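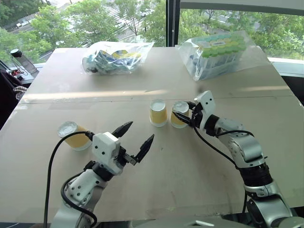

Media and Public Communication > Official Statements and Language
Thread: Translation errors in the Reltau municipal bulletin

bulletin_reader
Posted 9:14 am
I wish to raise a matter concerning the February bulletin issued by the Reltau municipal press office. The bulletin is published in two languages. In the English version, the notice on water charges states that households "must" apply for the rebate before the end of the month. The original text says that they "may" apply. Several residents in Bretov have since contacted the office in the belief that a penalty applies. A correction was placed on the website but was not sent to subscribers. I would be grateful for members' views on whether a formal complaint is warranted.

Moderator, Official Statements
Posted 9:40 am
Members are reminded that this section is for discussion of published documents. Please quote the passage concerned and refrain from speculation about individual staff.

saken_archive
Posted 10:05 am
The correction also contains an error. It refers to clause 30 of the charges schedule, whereas the rebate is set out in clause 80. I have checked both against the printed schedule held at the Saken library. Clause 30 deals with meter readings.

parallel_text
Posted 10:31 am
With respect, I do not consider this grounds for a complaint. The bulletin carries a standing note that the original language version prevails. Any resident in doubt can ring the office. Small offices do not have the resources of a national ministry, and an error of one word in a document of 182 paragraphs is within what one would expect.

bulletin_reader
Posted 10:52 am
The standing note is printed on the last page, and in the original language only. A resident who relies on the English text is therefore unlikely to benefit from it.

parallel_text
Posted 11:10 am
I was not aware of that and withdraw the point about the note. I maintain my view on the complaint.

comma_and_clause
Posted 11:48 am
I prepared bilingual notices for a regional authority for many years and would offer the following. The confusion of "must" and "may" is a serious category of error and should be treated separately from spelling and punctuation. Our practice was to have every modal verb checked by a second reader before release. Where an error of this kind went out, the corrected notice was distributed through the same channel as the original. I would be interested to know whether Reltau has any such procedure in writing.

saken_archive
Posted 12:20 pm
The office's communications policy is available at the front counter. It provides for review of translations "where practicable". There is no reference to distribution of corrections.

Pacheco_Ward
Posted 1:02 pm
The discussion has overlooked the spelling. In the same issue the centre is spelled two ways, "programme" appears beside "program", and the name of our ward is given as "Pachecho" in the heading. It has been misspelled in previous issues and the office has been notified each time. I regard this as discourteous to residents.

parallel_text
Posted 1:17 pm
Two spellings of "programme" have not caused anyone to miss a rebate. If a complaint is lodged, I would strongly advise leaving the spelling out of it. It will be the only part that receives a reply.

Pacheco_Ward
Posted 1:25 pm
I do not agree. An office that cannot reproduce the name of a ward ought not to be relied upon for the conditions of a rebate. Both belong in the same letter.

comma_and_clause
Posted 1:44 pm
They may be placed in the same letter under separate headings. I would put the rebate wording first, then the incorrect clause number, then the ward name. I would omit "programme", as both forms are in common use.

bulletin_reader
Posted 3:36 pm
Thank you to those who have responded. I intend to write to the office requesting that a correction be sent to all subscribers, with the proper clause number, and that the standing note appear in both languages. The ward name will be mentioned under its own heading.

saken_archive
Posted 3:50 pm
Please quote the page number as well as the clause. The online and printed versions are paginated differently.

Pacheco_Ward
Posted 4:08 pm
I shall be writing separately regarding the heading.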